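Aug 6, 2023

## How long should you soak soybeans? My summer project

I picked this one because my gran's village, Mirkuvley, sells more dried beans than bread, and everyone there swears by a different soaking time. So I spent most of July in the kitchen with a borrowed Nestix scale, finding out how much water soybeans take in!

I used beans from two shops, Skumen and Ansari. Each batch started at 450 g dry and sat in cold water in the fridge (my mum was very patient about the shelf space). I drained them, patted them with a tea towel and weighed them again.

After 3 hours the Skumen beans were up to 885 g, much quicker than I'd guessed. Left overnight they got to 1,033 g, so well over 2 times the dry weight. The Ansari ones lagged behind at first and then caught up by breakfast. 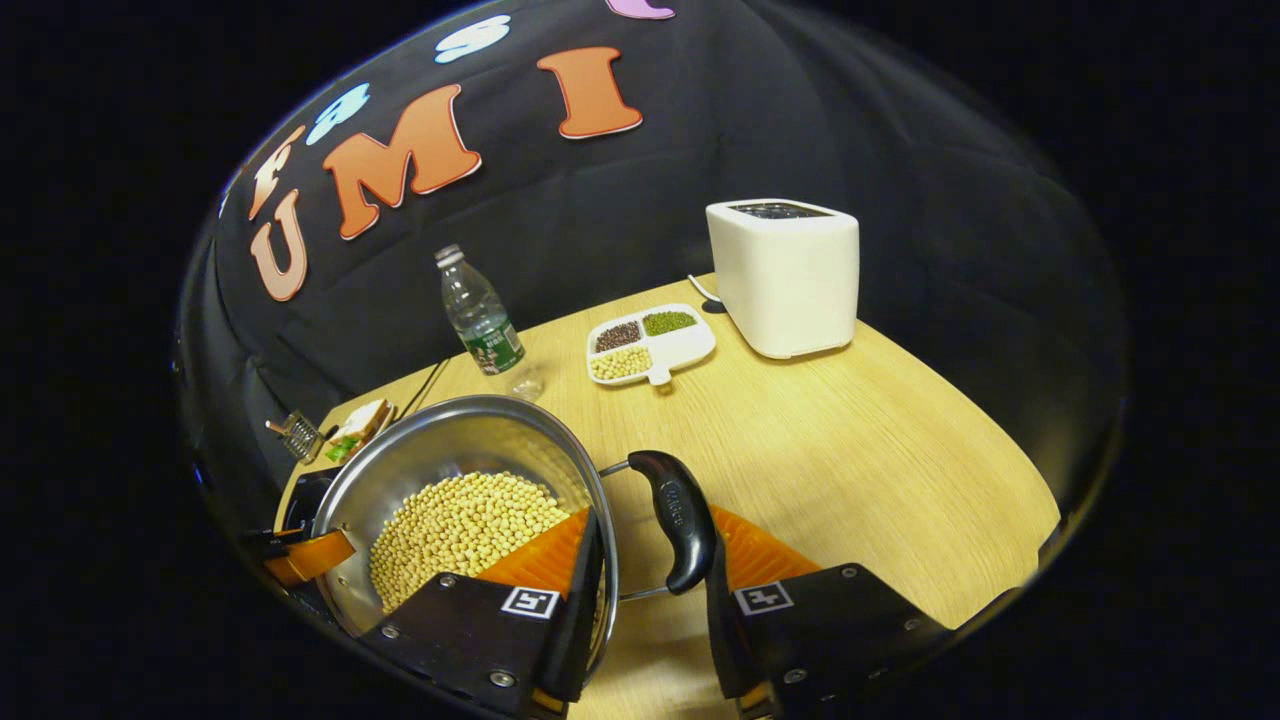

My weak spot was the drying. Some days I patted for ages, other days I was late for the bus and barely bothered, and a bit of leftover water adds up on a scale. Next time I'd leave every batch in a sieve for the same number of minutes. I'd also like to try warm water, and maybe a pinch of salt, which my gran says is cheating.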